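Legislatures Unit, week 4: confidence, dissolution, caretaker periods
Notes posted 13 September 2020. Rough, will tidy before the review session. Bring the reader.

Started with leftover from last week: difference between losing a vote and losing confidence. Governments lose votes all the time. Amendment goes the wrong way, a clause gets dropped, everyone goes home. Confidence is a separate matter and the test varies by country.

Four types on the board:
1. Explicit no-confidence motion (opposition tables it)
2. Confidence motion brought by the government itself, often to scare its own back row
3. Budget or supply vote. Treated as confidence by convention, usually not written down
4. Constructive vote, where you have to name the replacement in the same motion. Germany, Spain, a few others

Type 4 gets the most exam attention, so know it. Main effect: harder to bring down a cabinet with a majority that agrees on nothing else. Side effect: weak minority cabinets can sit there a long time.

Worked case: the Pemon assembly. This is our model legislature for the whole term, rules are in the packet. 289 seats, single chamber. So absolute majority = 145. Simple majority = more yes than no among those voting, abstentions don't count. Please keep these apart, half of last year's mistakes were here.

Pemon rule: no-confidence motion needs signatures from 20 members before the speaker has to schedule it. Debate within 2 sitting days. Passes only by absolute majority. Nisa bloc holds 70 seats, so it can always force a debate but can never win one alone. Needs 75 more from somewhere.

Now suppose the vote is 140 for, 120 against, 29 abstain. Under simple majority government falls. Under Pemon's actual rule it survives, even tho more members voted to remove it than to keep it. Abstaining under an absolute majority rule works like a vote for the government. Write that down somewhere.
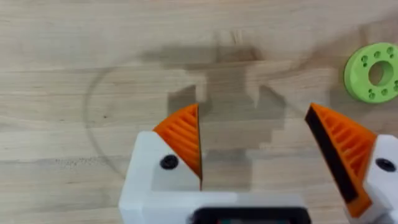

One objection from the evening section was that this makes the abstainers look sneaky, when a small party may have promised its voters not to prop up either side. Fair. The rule counts the effect and ignores the motive, and your essay can say both things. If you argue that abstention should be neutral you need to say what threshold you'd use instead and what happens on a night when half the chamber stays away.

Dissolution next. Who gets to call the early election?
- head of state alone (rare in practice)
- head of state on advice of the prime minister
- the chamber votes itself out, often with a high threshold
- automatic, if no cabinet is formed by a deadline

Pemon uses the last one. After a succesful no-confidence vote the speaker has a set period to find someone who can command 145. Fails, chamber dissolves. Look up the period in packet section C, I don't want it quoted from memory.

Caretaker government: stays on till the new one is sworn in. Can pay salaries, keep the lights on, respond to emergencies. Should not make senior appointments or sign big long contracts. Mostly convention, so courts are careful about stepping in. Discussed the Clernix port lease from the packet, signed by the outgoing cabinet after it had lost the vote. Was it routine business? Room was split. Strongest argument for yes: talks began well before the vote. Strongest for no: nothing forced a signature that week.

Didn't get to: coalition agreements, the Koivisto memo on party switching. Koivisto moves to next week, read it anyway, it's short. The February timeline in the back of the packet has the dissolution and the lease in the wrong order, swap them.

Short paper: pick one Pemon rule, change it, follow through what happens to the cabinet. Two pages. Show your arithmatic.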